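ok so the Oletti thing. quick thread bc people keep asking me

she's nine. NINE. and she already has a writing credit on her mom's new single, second verse is hers apparently

yes her mom is Lerell. yes that Lerell. dad is Nolte, the producer, so the kid basically grew up under a mixing desk

saw her at the Jerna awards in March - yellow suit, tiny sunglasses, waved at exactly one camera and went back to her juice

the fan page had 595 followers when I joined. now it's 2,150 and most of them just want to know where the sunglasses are from. I don't know!! stop asking

video is 42 seconds of her dancing in the hallway and then the song starts. best part of teh whole thing imo

also the rumor about a solo album - no. her dad said school first, he said it twice in that radio interview. people clipped the one sentence before it and ran

do I think she'll do one eventually, sure. at like fifteen. let her finish fourth grade

someone counted and there's 279 comments under the premiere calling her a nepo baby. she is nine, go outside

anyway single drops Monday, midnight, I'll be up. will post the lyrics when I have them, probly with mistakes
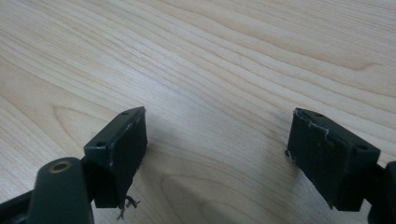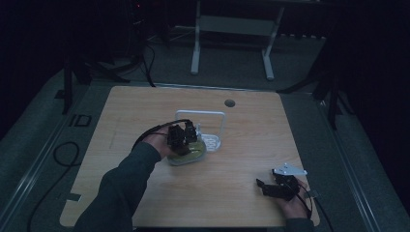 Mechthild Kuster
it's the first verse she wrote, the second one is all Lerell. they said so on the radio, same interview as the school thing

ugh ok. first verse then. can't edit, leaving it up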